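The shared driveway, one year on

I promised an update on the driveway saga and I have been so slow with it, sorry! Four houses, one gravel lane, and until last spring not a single piece of paper saying who pays when it washes out. Sakalside is a gorgeous place to live, but our lane was a mess.

Anneli Partanen at number three got us all round her kitchen table in October, with cinnamon buns (bribery works), and we went through the three quotes. Timmermans came in at $3,802 for regrading and a new culvert, split four ways, and we said yes that same night. I could have hugged everyone. 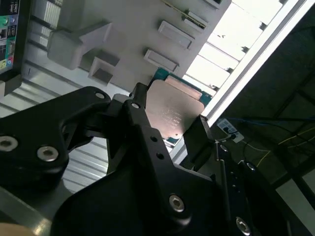
Our written agreement is the part I'm proudest of. Each house puts in $240 a year for upkeep, delivery trucks use the turnout, and guests park on their host's side. I did ask whether we could bolt a sign to the gatepost, and I want it held on like those black plates, with proper hex-socket screws -- the old one blew off twice. Gilang Pattinasarany has offered to paint the lettering, and his lettering is beautiful.

We still don't agree about the hedge on the Skerell side. It's a great big leafy thing and I love it, but it does hide the bend, and two of us want it down to shoulder height before summer. We're walking the lane together next week to look at it from a car seat, and I'm bringing the buns this time.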